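Startseite Kurse Skripte Material Kontakt

Lesezeit: 8 Minuten
Geteilt: 4

Ordnung auf der Tischplatte
Handout zum zweiten Abend, Kurs »Arbeitsplätze einrichten«

Willkommen zurück! Am ersten Abend ging es um Stühle, Sitzhöhen und die leidige Frage, wohin mit den Knien. Heute bleiben wir eine Etage höher, nämlich auf der Tischplatte, und das ist für mich der schönste Teil des ganzen Kurses. Mit zwei kleinen Möbeln, einem offenen Regal und einem Körbchen, lässt sich an einem Schreibtisch unglaublich viel verändern, und das an einem einzigen Nachmittag.

Bitte bringt zur Übung euren Grundriss vom letzten Mal mit (Maßstab egal, Hauptsache, die Tischkanten stimmen). Wer ihn zu Hause vergessen hat, zeichnet ihn schnell neu, karierte Blätter liegen vorn.

1. Die Platte als Fläche denken

Eine Tischplatte hat Zonen, auch wenn man sie ihr nicht ansieht. Vorn in der Mitte liegt die Arbeitszone: Dort ruhen die Unterarme, dort liegt das Blatt, die Tastatur, das Werkstück. Links und rechts davon kommt die Greifzone, die man erreicht, ohne die Schulter zu bewegen. Dahinter beginnt die Streckzone, für die der Arm lang werden muss. Und ganz hinten in den Ecken liegt das, was ich im Kurs gern »Hinterland« nenne.

Das Hinterland ist wunderbar! Viele räumen es leer oder lassen dort Papier verstauben, dabei ist es der beste Platz für alles, was in die Höhe gehen darf. Ein Regal in der hinteren Ecke nimmt der Arbeitszone nichts weg und gibt euch eine zweite Ebene dazu, manchmal sogar eine dritte.

Zeichnet die Zonen bitte einmal in euren Grundriss ein. Setzt euch dazu wirklich an den Tisch, legt den Ellbogen an den Körper und fahrt mit der Hand einen Bogen. Dann dasselbe mit gestrecktem Arm. Die zwei Bögen sehen bei jedem Menschen anders aus, und wer zu zweit an einem Tisch arbeitet, bekommt ein richtig hübsches Muster.

2. Der höhenverstellbare Tisch

Bei einem Tisch, der hoch- und herunterfährt, kommt eine Kleinigkeit hinzu, die im Möbelhaus gern untergeht: Alles, was auf der Platte steht, fährt mit. Das Regal, das im Sitzen gerade auf Augenhöhe endet, tut das im Stehen immer noch, denn ihr fahrt ja selbst mit nach oben. Herrlich praktisch. Was dagegen an der Wand hängt, bleibt, wo es ist. Ein Wandbord über einem Stehtisch muss deshalb immer von der höchsten Stellung aus geplant werden.

Schaut euch auch die Füße an. Zwei Säulen auf zwei langen Fußauslegern, das ist die gängige Bauart, und die Ausleger wollen eben aufliegen. Auf Holzböden mit Fugen, also auf Dielen oder Fischgrät, lohnt eine Probe: Tisch hochfahren, beide Hände an die Vorderkante, sanft rütteln. Was unten einen Millimeter Spiel hat, schwankt oben deutlich mehr, und ein hohes Regal auf der Platte macht daraus eine kleine Schiffsreise.

Noch ein Wort zu Kabeln. Sie brauchen Länge für die höchste Stellung und eine Schlaufe für die niedrigste. Legt sie an einer Säule entlang, und zwar immer an derselben. Bänder, Schnüre, Klett, alles erlaubt, solange man es wieder aufbekommt.

3. Offenes Regal oder geschlossener Kasten?

Meine Liebe zu Gitterregalen ist im Kurs ja kein Geheimnis mehr. Ein Metallgitter mit Holzböden ist leicht, man schaut hindurch, und das Licht vom Fenster kommt auch dann auf die Platte, wenn das Regal davor steht. Ein geschlossener Kasten von derselben Größe wirkt auf dem gleichen Tisch wie ein Klotz.

Dazu kommt der Zugriff. An ein offenes Regal kommt man von vorn und je nach Bauart auch von der Seite heran, und das ist ein Riesenunterschied, wenn es in der hinteren Ecke steht! Probiert es mit der flachen Hand aus: einmal von vorn hineinfahren, einmal schräg von der Seite. Wo der Handrücken an den Rahmen stößt, ist das Fach zu niedrig oder der Boden sitzt falsch.

Schwächen gibt es natürlich auch. Kleine Dinge fallen durch die Maschen oder verhaken sich, Staub kommt von allen Seiten, und Unordnung bleibt sichtbar. Für Büroklammern, Radiergummis, Speicherkarten und Ähnliches ist das Gitter der falsche Ort. Dafür gibt es das Körbchen, zu dem wir gleich kommen.

Zur Aufteilung der Böden:

Der untere Boden trägt das Schwere. Ordner liegend, Locher, das dicke Wörterbuch. Ein Regal mit schwerem Fuß bleibt auch dann brav stehen, wenn der Tisch fährt.

Der mittlere Boden trägt das Tägliche. Notizbuch, Brille, Ladegerät. Die Hand soll hineinfinden, ohne dass die Augen lange suchen.

Oben kommt nur hin, was leicht ist und dort auch bleiben darf. Eine kleine Pflanze geht gut. Stapel gehen nicht gut, sie wachsen.

In der Auswahlliste am Ende findet ihr zwei Regale, die ich zum Vergleich empfehle, das Mekel und das Vinon. Beim Mekel sitzt der Zwischenboden fest, beim Vinon lässt er sich umhängen. Ich mag beide und könnte mich selbst nicht entscheiden!

4. Das Körbchen

Ein gelochtes Kunststoffkörbchen kostet wenig, wiegt fast nichts und ist für mich das am meisten unterschätzte Stück auf jedem Schreibtisch. Es hält Kleinkram zusammen und lässt sich mit einem Griff anheben, wenn man die Platte wischen will. Durch die Löcher in der Wand sieht man ungefähr, was drin ist, und Krümel fallen meistens von allein heraus (drunter wischen müsst ihr trotzdem).

Nehmt ruhig eine kräftige Farbe. Gelb auf einer weißen Platte findet das Auge sofort, und wer im Telefonat blind nach dem Textmarker tastet, weiß wenigstens, in welche Richtung. Ein graues Körbchen auf einer grauen Platte ist schick und verschwindet.

Für die Größe gilt im Kurs: lieber zu klein. Ragt etwas über den Rand, ist das völlig in Ordnung, ein Stift oder Lineal darf gern herausschauen. Liegt aber etwas oben quer, weil unten kein Platz mehr ist, wird aussortiert.

Beim Platz hat sich der Abstand zum Regal bewährt. Steht das Körbchen direkt davor, muss man bei jedem Griff ins untere Fach darüber hinweg, und irgendwann kippt es. Also Regal nach hinten auf die eine Seite, Körbchen an das andere Ende der Platte, dazwischen freie Bahn für Arme und Papier.
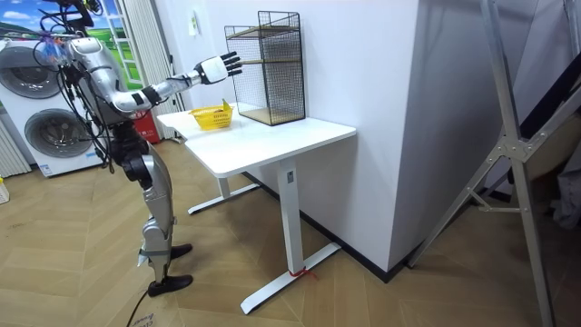
5. Übung: Der leere Nachmittag

Jetzt wird geräumt! Die Übung macht ihr zu Hause, und sie darf laut und staubig sein. Plant sie so, dass ihr den Tisch am selben Tag nicht mehr braucht.

Schritt 1: Alles herunter. Wirklich alles, auch die Lampe. Legt die Sachen auf den Boden oder aufs Bett, in der Reihenfolge, in der ihr sie abnehmt.

Schritt 2: Platte wischen, trocknen lassen, Tisch einmal ganz hoch- und wieder herunterfahren. Hört hin. Ein gleichmäßiges Summen ist gut, ein Ruckeln auf einer Seite schreibt ihr auf.

Schritt 3: Das Regal stellen, noch ohne Inhalt. Probiert die hintere rechte und die hintere linke Ecke aus und greift jedes Mal in jedes Fach. Wer mit rechts schreibt, ist oft überrascht, wie gut das Regal links steht: Die linke Hand holt, die rechte schreibt weiter.

Schritt 4: Das Körbchen stellen und höchstens halb füllen.

Schritt 5: Erst jetzt kommen die Dinge zurück, jedes einzeln, jedes mit der Frage, in welche Zone es gehört. Was nach einer Stunde noch auf dem Boden liegt, kommt in eine Kiste. Die Kiste bleibt bis Oktober zu.

Schritt 6: Eine Woche lang nichts umstellen. Das fällt schwer, ich weiß! Aber die Hände brauchen ein paar Tage, um neue Wege zu lernen, und vorher lässt sich gar nicht sagen, ob ein Platz taugt.

6. Häufige Stolperstellen aus den letzten Kursen

Das Regal steht zu weit vorn. Passiert fast immer, wenn dahinter Kabel liegen. Kabel zuerst wegräumen, dann schieben.

Es gibt plötzlich drei Körbchen. Sie vermehren sich, ich habe keine Erklärung dafür. Zurück auf eines.

Das Regal wird zur Ablage für Post. Post hat ein eigenes Fach, möglichst in einem anderen Zimmer.

Die Platte wirkt zu leer und macht nervös. Auch das kommt vor und ist kein Fehler. Stellt etwas Schönes hin, einen Stein, eine Tasse, eine Karte, und lasst den Rest der Fläche frei.

Der Tisch wird nie hochgefahren. Dann steht meistens etwas im Weg, ein Fensterbrett, eine Schublade, eine Lampe mit zu kurzem Kabel. Geht die Strecke einmal langsam von unten nach oben durch und notiert, wo es eng wird.

7. Auswahlliste

Gitterregal Mekel, fester Zwischenboden, gut für schwere Sachen
Gitterregal Vinon, Zwischenboden zum Umhängen
Körbchen Ruangrit, gelocht, stapelbar, in mehreren Farben
Kabelband Steritow, wiederverschließbar, von der Rolle

Die Stücke liegen am Kursabend zum Anfassen aus. Kaufen müsst ihr davon nichts, ein altes Gewürzregal und eine Obstschale tun es für die Übung genauso.

8. Bis zum nächsten Mal

Bringt bitte zwei Skizzen mit, eine vom Tisch vor der Übung und eine von danach, dazu eine kurze Notiz, welcher Griff sich am meisten verbessert hat. Ein Satz genügt. Beim dritten Abend geht es um Licht, und dafür brauchen wir die fertige Platte als Ausgangspunkt - ich freue mich jetzt schon auf eure Zeichnungen!

Stand: 23.7.23

400 Aufrufe 2 Kommentare
Zurück Übersicht Weiter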